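Phelan Walled Garden: progress report to the Benby Fund
21/04/2026

Quick one this time, planting season and everything is happening at once. Full accounts to follow seperately.

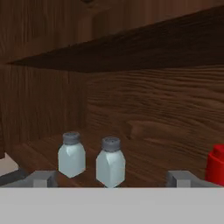

Where we are

Beds: 26 marked out, edged and dug over. Last two on the north side are heavy clay, still lumpy, will need more compost before anything goes in. Onions and broad beans are up. Peas slow.

Fruit wall: old pears pruned hard over the winter. Two lost to canker and taken out. Five new ones ordered from Prakik Nursery, bare root, but they missed the shipping window so we now get them in November. Annoying. Paid for already, receipt is in the accounts.

Paths: main cross path done. Gravel is down and draining fine after the heavy rain. Side paths still grass and muddy at the Minda Lane gate, wheelbarrows get stuck.

Glasshouse: not started on the roof. First quote came in well over what we budgeted, waiting on a second. We would rather hold off than patch it badly. Tomatoes are being raised in the cold frames for now, covered at night.

Money

Spent so far: edging, gravel, compost, tool hire, pears. All inside the lines you approved, except compost, which ran over. Covered that from plant sale takings. Glasshouse money untouched. Can we carry it past the end of the grant year if the second quote is late? Need a yes or no before we sign anything.

Problems

Water. The old dipping pond leaks and we are running hoses from the road tap, which won't do in a dry summer. Looking at tanks off the potting shed gutters. Not in the original plan, so would need your OK to move funds.

Rabbits got under the east gate and had most of the lettuce. Mesh is now dug in and we have resown.

Next

Finish clay beds, squash and beans out after the last frost. Side path by the gate. Labels for the herb bed, text is written, just needs printing. Soil test results when they come back form the lab.

Next report after the first harvest.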